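SPEAKER NOTES - Grinton Library talk, evening session
"What's under your feet: choosing and living with hard floors"
Akua Asamoah

Start 7.30, even if people still at the urn. Phone on silent. Water.

OPENING
Hello, thanks for coming out in this weather. Quick show of hands - who's renting, who owns, who's halfway through a reno and regrets it. (Wait. Let them have a whinge.)

Say who I am. Tiler first, then estimating at Sutcliffe, now mostly sorting out other people's floors. Not selling anything tonight. Brochures by the door belong to the library, don't ask me about them.

The Jallgate house - tell this one early. Couple ripped up carpet, found lovely old boards, sanded them themselves over a long weekend. Went straight through the tongue in the hallway. Moral is check thickness FIRST. Pull a floor vent or a bit of skirting and look at the edge of the board. Takes five minutes.

WHAT'S UNDER THE FLOOR
Slab or timber subfloor? Most people in the room won't know. Jump test - if the glasses rattle in the cupboard it's timber.

Slab: moisture. New slab needs months, not weeks. Ask for the moisture reading in writing. Tape a square of plastic down overnight if you want a rough idea, but its only rough.

Timber: bounce. Tile hates bounce. Cement sheet over the top, screwed AND glued. Cracked grout in a line straight across the room = movement in a joist, regrouting won't fix it. Say this twice, somebody always asks anyway.

TIMBER, VINYL, CORK
Go fast here, did most of it last year.
- Timber: acclimatise in the room. Boxes open. Not in the garage.
- Vinyl plank: fine. Stop being snobs. Watch out for north windows, it moves in the heat.
- Cork: making a comeback. Warm, quiet, dents under the fridge. Pass round the Sitcombe sample, get it back this time.

STONE AND STONE-LOOK
Biggest section, slow down.

Real marble vs porcelain printed to look like marble. Real stuff etches - lemon juice, wine, vinegar, half the bathroom cleaners at the supermarket. Leaves a dull patch, and that isn't a stain, it's the surface eaten away. Can be re-honed, costs a bit. Porcelain doesn't care.

How to pick: look for the repeat. Printed tiles come in a set number of patterns and a lazy tiler puts two the same side by side. Ask to lay out a few boxes dry before anything is stuck down. Also look at a chipped edge if you can find one.

Grey is still what everybody asks for. Hides dust, shows water marks if it's polished. Click to slide.

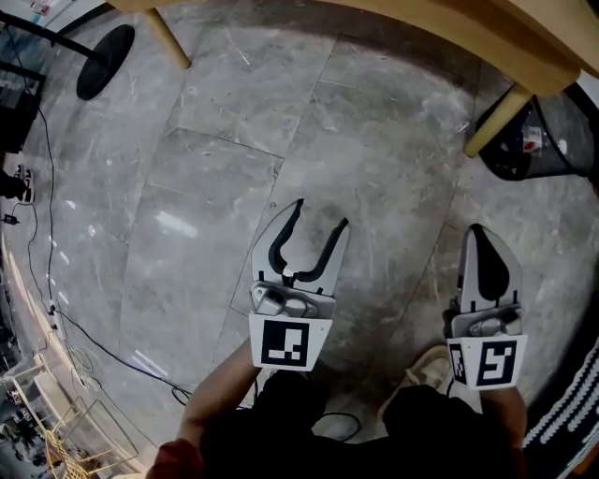 Slide 6: grey marble tile, seen from standing height.

Point to make - judge a floor from standing up, the way you'll live with it. Showroom boards are up on a wall at eye level under spotlights, everything looks fabulous. Put the sample DOWN. Look at it morning and night. Walk on it in socks.

Grout colour: go one shade darker than you think. White grout on a kitchen floor is a hobby.

Slip - bathrooms and anywhere near an outside door. Polished is slippery wet, full stop. Ask for the slip rating, if the shop can't give you one go to another shop.

MONEY
The Sutcliffe job, put the numbers on the whiteboard:
Tiles and adhesive came to $2298.
Sheeting underneath another $245.
Threshold trims $90, which the owner had forgotten completley.
Then labour on top. Always get labour quoted seperate from materials or you can't compare.

Order ten per cent over, fifteen if laying on the diagonal. Keep a spare box. Write the batch number on the lid. Colour shifts between batches and you will never match it in five years.

CLEANING
pH neutral, damp mop, that's it. No vinegar on stone (again!). No steam mop on timber, ever. Grit is what kills a floor so a decent mat at each door does more than any sealer.

Sealing - real stone yes, glazed porcelain no. Water drop test: soaks in and darkens, time to reseal.

QUESTIONS
Likely ones: underfloor heating, dogs, can I tile over tile (sometimes, tap for hollow ones first, check door clearances).
If someone has a leaking shower, talk to them after or we'll be here til ten.

Handouts - 200 printed, back table. Chairs need stacking before we go. Next talk is October, paint.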